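Bench notes - Bronari prayer book project
November 4, 2023

Started the morning on the Bronari siddur, the daily prayer book we are reprinting from the old Trernent edition. The print run is settled at 1,000 copies. Paper is on order from Powell, same cream stock as the last job, and they expect it here before the end of November.

Page proofs came in yesterday and I went through the weekday morning service first, that being the section people will open most. The Hebrew is clean. The vowel points hold up at the reduced size, which I had doubted after the first test sheet. In that sheet the dots under the yod were filling in. Odell changed the font weight one step lighter and moved the points down a hair, and now they read well at arm's length.

Still wrong in the proofs:
The footer on the Amidah pages runs the page number into the note line.
Shema, first paragraph: the large ayin and large dalet are set at ordinary size. They have to be large.
Psalm for the day headings are in the wrong typeface on the left-hand pages only.
"Bow here" marks are missing from the Modim paragraph.

The heading problem is a template fault. Fixed in the master file and sent back. The others are hand corrections and I will do them at the bench so that I can check each against the Trernent copy.

The Trernent copy itself is in poor shape. The spine has gone, and the last gathering is held by a single thread. I have stopped laying it flat on the scanner and now use the cradle. Whoever uses it next, please turn pages from the top outer corner and put it back in the gray box with the tissue over it. The box stays on the middle shelf.

Translation. We had agreed to leave the old English alone apart from thee and thou. Having now read forty minutes of it aloud, I think that is too strict. "Vouchsafe" appears everywhere, and "loving-kindness" is used for two different Hebrew words on the same page. I marked these in pencil and left them for discussion. The blessings before the Shema should be done first, as the rest will follow whatever we decide there.

On the divine name in English: the Trernent edition uses "the Lord" in the services and "the Eternal" in the psalms, with no explanation. My guess is that the psalms were taken from another translation when the book was put together. I would go with one form for the whole book. The test setting has "the Lord" all through and it breaks the lines in fewer bad places.

Binding tests in the afternoon. Made up 3 dummies at the full page count, all sewn, with different spine linings. The one with plain mull opened flat right away at the middle, but was stiff in the first few pages. The one with mull and a paper layer opened less easily and felt stronger. The last had the thicker paper lining and I don't like it. A prayer book is held in one hand, often standing, and that one wanted to close itself. Put the first 2 under weights overnight. Will open each at the same places tomorrow and look at the sewing.

Glue pot needs cleaning. The brown brush is shedding and should be thrown out.

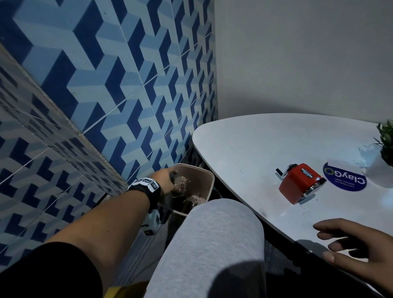

Does the finished book have to be buried when it wears out?
Worn prayer books that contain the divine name in Hebrew are set aside in a genizah and later buried, and the same practice is being followed for our spoiled sheets and proofs that carry the name. They go in the lidded carton by the door, never in the recycling.

That carton is nearly full. English-only sheets can go in the ordinary paper bin unless they have a Hebrew line on the back, so turn them over and look.

Inventory number for the proof set is 1,413. I wrote it on the folder and inside the front cover of the best dummy.

To do next: the large letters in the Shema, the Modim marks, then the footer. Ask Odell whether the lighter font weight was also applied to the Torah reading section. It looks heavier to me, but I only have the one sheet. Order thread, 30/3, unbleached.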